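Where Do People Sit? Shared Study Space in the Brummont Building
Student project report, Module 5
Submitted 2018-04-18

Why I chose this

When I started this project I meant to write about noise. Everyone in my year complains about noise in the Brummont Building, and I had a whole plan drawn up with a sound meter and a map. Then I spent one wet afternoon in February sitting on the second floor with a flask of tea, and what struck me was how people chose their seats, so I changed my mind, with the kind permission of my tutor, and have been happily watching people sit down ever since.

The question became a simple one. Given a free choice, where do students settle, how long do they stay, and what makes them move?

How I went about it

I kept a seating diary over 14 visits, split between mornings and late afternoons. I wrote down each time a person sat, which gave me 323 entries once I had thrown out the pages where my handwriting had beaten me. I also left a short form by the Wondico coffee counter asking people what they liked in a place to work. It had one question and a lot of blank space, which I would recommend to anybody, as people will fill a blank space with the most wonderful things if you let them.

What I found: edges first

The edge seats go first, every time. By mid-morning the places along the walls were nearly always taken, while the big middle tables still had room. Even when a middle table was completely free, a newcomer would often walk the length of the room for a wall seat beside a stranger.

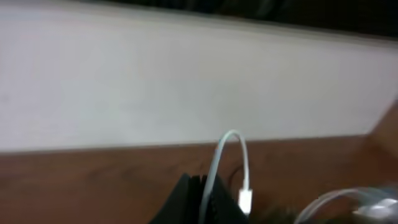

It's having your back covered, wrote Asante on the form, and also you can lean sideways when the reading gets dull. I had several answers along those lines, though none put quite so well. Others spoke of not wanting people to pass behind them, or of feeling less looked at.

I had expected windows to matter more than they did. On bright days the window seats were actually slower to fill, and three people mentioned glare on their screens. My aunt, who worked in a reading room for years, laughed when I told her and said she could have saved me the trouble.

Corners were the real prize. People who got a corner stayed longest, sometimes through lunch, and were the most likely to spread a coat and bag over the next chair. I confess I began to feel rather protective of the regulars in them.

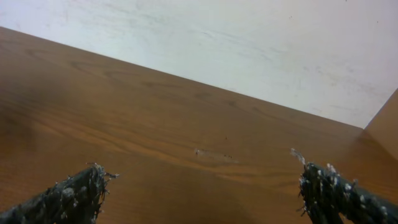

Figure 2. Wooden worktop against a pale wall.

What makes people move

Fewer people moved than I had imagined. When they did, the reasons were cold, hunger, a friend arriving, or a laptop running down. The last of these was by far the most common on my late visits, and it was the one that seemed to cause the most sighing. There are sockets in the building, but the leads people carry are short, and a good seat with no power is only a good seat until about teatime.

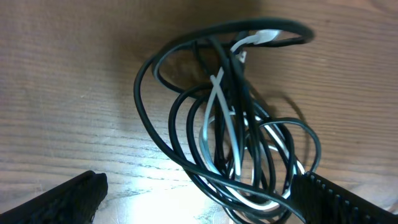
What other places do

For comparison I visited Ponument, the shared workroom behind the old market. It holds around 400 members, though of course they don't all come at once. It has high-backed benches set at right angles, so that one room has a great many small corners in it. I stayed far longer than I needed to and ate two cheese scones.

I asked there whether the benches had been planned that way, and was told that they came out of a closed café and were put wherever they would fit. I rather like that. Members could book a bench, but most preferred to turn up and try their luck. 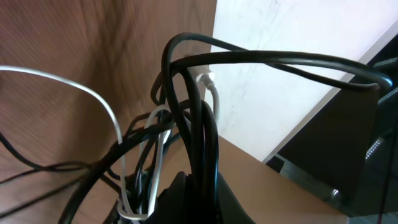
Booking would spoil it, Lambros Papadakis told me, because half the pleasure is finding your corner free when you come in out of the rain. He did allow that in exam season he might feel differently.

Suggestions

I would love to see one middle table on the second floor swapped for benches with tall backs, even just for a term, with the diary repeated afterwards. Extra sockets along the inner wall would help too. Neither idea is very grand, and the benches could be borrowed to begin with.

Things I would do differently

My visits missed the evenings altogether, and I am told the evening crowd is quite another sort. I also sat in the same wall seat nearly every time, which means I took one of the best places out of my own figures. If I carry this on next year, I shall sit in the middle.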